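## 3. Planning and budgeting your cell

Read this section before you send the order form. Most of the problems our support desk in Jonport receives in the first month come from items which were not included in the budget, and only few of them come from the arm itself.

### 3.1 Before you ask for a quote

1. Write down the tasks you want to automate in the first half year. Use one line for each task. "Filling and reading a burette" is a good line. "Help in the lab" is too wide for us to quote.
2. Measure the table. A single-arm cell needs a top of minimum 1318 mm in length. For two arms the minimum is 1715 mm. The depth is the same for both, see the drawing in section 9.
3. Check that the table has a stiff frame and does not move when you push it from the side with your hand.
4. Decide if you need a multi-fingered hand or a simple two-jaw gripper. The hand costs more and needs a longer set-up, but it can work with glassware of different shapes without a tool change.
5. Send the task list and the table measures to your sales contact. Melati Raju answers for orders with hands, Eilif Viklund for all other orders.

**Note:** If you are not sure about the second arm, order the two-arm table and one arm. To change the table later is more work than to add an arm.

### 3.2 What belongs in the budget

The quote from Grulari covers the arm, the hand or gripper, the wrist sensor, the controller and one power supply. The following is not covered and must be in your own budget:

- Table, if you do not use an existing one.
- Table cover. We recommend a dark cloth without shine, because clear glass and clear plastic are easier to detect on it.
- Clips for the cover.
- Holders and stands for your glassware.
- Spare glassware. Plan for double the number you use today.
- Cable guides for the underside of the table.
- Training, if more than two persons will operate the cell.

For a wet chemistry cell, set aside 2000 dollars for the small items in this list, without the table and the training. This amount was enough for the first customers of the Brodari package, and some of them had money left for a second set of holders. 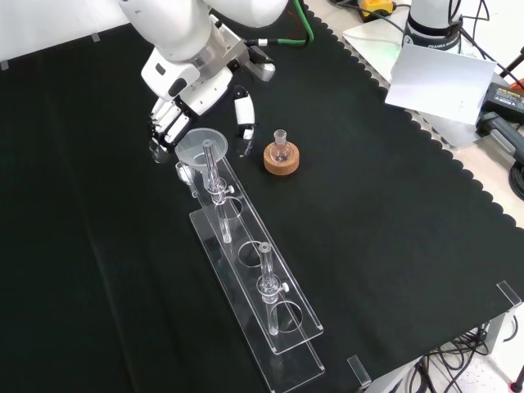 The holders deserve more time than people normally give them. A stand that is fine for a person can be difficult for a hand, because the fingers need free space on both sides of the object. Before you buy, ask the supplier for the distance between the holes and compare it with the finger width in section 8. If the holes are too close, you can leave every second hole free – but then you must buy a longer stand.

Round-bottom flasks need a ring under them. Cork rings are cheap and work well. Order them in the size of the flask, not one size larger.

**Caution:** Do not buy thin-walled glass for the training period. Use plastic parts where the task permits it, for example for funnels, and change to glass when the program is stable.

### 3.3 Delivery and time plan

1. Place the order. The article number for the complete package is 244.
2. Reserve the room and the electrical outlets. Each arm needs its own outlet. Do not connect two arms to one extension cord.
3. Order the holders and glassware at the same time as the cell, so that you have them when the installer comes.
4. Confirm the installation day with Yuzuki Yokoyama at the Nagano office. The day can be moved without cost until one week before.
5. Keep the table clear on the installation day. The glassware is put on the table last.

**Note:** Orders placed after October are usually installed in the next year. If your budget must be used within the year, tell us in the first e-mail. We can then split the invoice.

### 3.4 Costs after the first year

Plan for one service visit each year and one new set of finger pads. The pads wear faster if they touch solvents. The cable to the wrist should be inspected at every service, and replaced if the outer layer has cracks.

**Caution:** Cables which hang free below the table can be pulled by a foot or a chair. Fix them to the table before the first run, and leave a small loop at the arm base.

Price questions about service contracts go to Joar Hägglund. Section 3 was last revised 1/16/25.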